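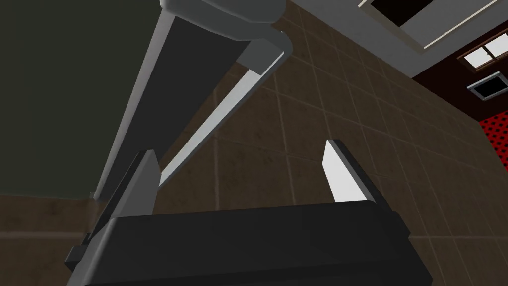
Gripper open and waiting in one of Devarthorpe's simulated rooms.

Home | Features | Work | Archive | Contact
Print | E-mail
5 min read
22 March 2020

The operations lead at Devarthorpe has a coffee mug on her desk that she describes as the last manual process in the building. She has run the simulation floor in Dromdale for six years. The floor is a carpeted room above a tire shop, and the robots in it exist only on monitors.

Devarthorpe checks out household robots before anybody builds or buys one. A client sends the software, her people put it in a computer-made room, and everyone finds out how it behaves. Until last May, finding out meant a person sat there with a hand controller, steered the arm to its starting spot, pressed a key, watched, wrote down what happened and did it again.

"You'd go home and your thumb would still be going," she says. "My husband thought I was texting someone."

The steering is now done by a program called Weerakoon. It sets the arm, starts the run, decides whether the run was any good and moves along to the next. It doesn't take lunch. She brings up lunch several times, and I gather it was a large part of the culture.

In its first week Weerakoon got through 2465 runs. The best week on record for the human team was 923, and that one involved pizza and a bet. "We had the 923 written on the whiteboard with a box drawn around it," she says. "It stayed up there for a month after. Then one of the younger guys wiped it off to make room for a password."
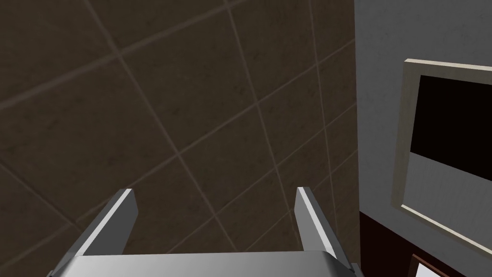 Fingers apart, nothing between them but brown tile and grout.

I had expected to hear about layoffs, and she had expected me to ask. There were 11 people on the floor before the change and there are 11 now, although two are different people. One left for dental school. The other, she says, "left for reasons of thumb."

What the rest of them do all day took some time to explain. Weerakoon passes most runs without comment. The ones it can't make up its mind about go into a list, and a person opens each of them and makes the call. On paper this is a promotion. The job title went from operator to reviewer, and the pay went up by an amount she calls "noticeable if you were looking for it."

"The old job was dull, but it was dull at a steady rate," she says. "With this one, every single thing you look at is a thing the computer found confusing. So it's confusing. All day long. You never get an easy one, since it keeps the easy ones for itself."

She turned her monitor to show me a stretch of the morning's list. It contained a great deal of wall. A gripper that is supposed to be working at a counter will sometimes finish with its fingers wide open toward the tiles, and Weerakoon would like to know how everyone feels about that.

"Is it on its way somewhere? Is it lost? Is it done?" she says. "You get one still and a box to tick. I have a man who can argue either side of any wall you give him."

She would like the list to come with the few seconds of motion before each still. She has asked for that twice. The first answer was that it would slow things down, and she is waiting on the second.
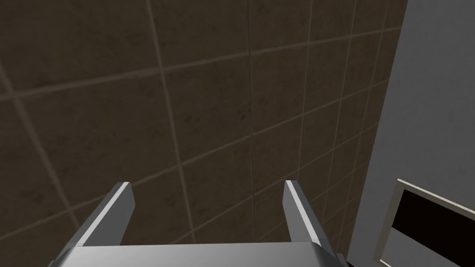
Who gets the blame

The part that surprised her was the arguing. When people did the steering, a bad run had an author. You leaned across the partition and said so, the author said something back, and by mid-afternoon it had blown over.

"Now it's the software's fault, and the software sits in a rack downstairs next to the tires," she says. "You can't give it a look. I've tried giving it a look."

So the reviewers have taken to disagreeing with one another. Two of them will open the same run and tick different boxes, and the rule is that they have to talk it out before either one goes home. She wrote the rule herself and says she has regretted it on a number of evenings. She also says they have never known the work so well. Under the old setup an operator could do 1000 runs without forming an opinion about any of them.

One client, Odell, asked whether the reviewers could be automated too. She says she took the question in a professional spirit and then went for a walk around the parking lot.

"I told them sure, eventually, and then who's going to tell you it's wrong? They said they'd have a second program check the first one. I said great, and what does that one do when it can't decide? There was a pause on the call. Then they asked about invoicing."
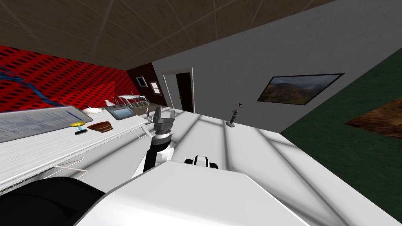 Room building is the one corner of the floor where headcount has gone up. Two former operators asked to move over to it, and she let them, partly because Weerakoon eats through rooms so quickly that the same kitchen gets stale in days. They have a freer hand than anybody else in the company, and it shows. One room has a long white counter with a dish rack and a brown wooden bowl on it, all very sensible, and then a yellow disc on a little blue stem, and a figurine with a segmented body standing by itself out on the floor. I asked what the figurine was for.

"Morale," she says.

The builders insist that real homes are full of things with no explanation and that a robot had better get used to it. She has decided to believe them. They also keep regular hours, take a full lunch and have started inviting the reviewers, who for the first few months after the changeover ate at their desks in front of the list.

Would she go back to the controllers? She thinks about it longer than I expected. One is still in her bottom drawer, with the cord wrapped around it, and she gets it out to show me the spot where the rubber has worn off.

"No," she says. "I'd take the partition conversations back. I'd take the pizza week. The thumb can stay where it is."

Her list had picked up a few more walls while we talked. She opened the first and asked me what I thought. I said it looked lost. She ticked the other box.

Print | E-mail
Previous | Next | Back to Work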